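Ragnarsson Sets Out Service Routine for Two-Armed Robot

GELHOLM – Ragnarsson has put its two-armed household robot on a fixed service plan, with hand checks every 100 hours of running time and a full joint inspection every 200.

The shorter check takes one technician and is done with the power off. Finger tendons are tightened, the wrist cables are looked over for wear, and worn fingertip pads are replaced. 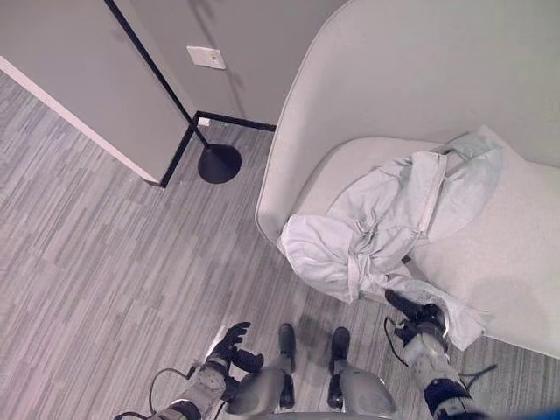
Grip force is then set again for cloth, starting low and raised in 4 steps. "Most of our faults used to start at the wrist cable," said Rhea Padilla, service lead at Ragnarsson. "We now change it at the full inspection, whatever it looks like."

Spare hands are kept at the Lurniddale workshop – a swap takes less than an hour, and the removed hand goes to the bench for repair.

The service sheets will be open to other operators in February. Contact: Troels Kvaran, Ragnarsson press office.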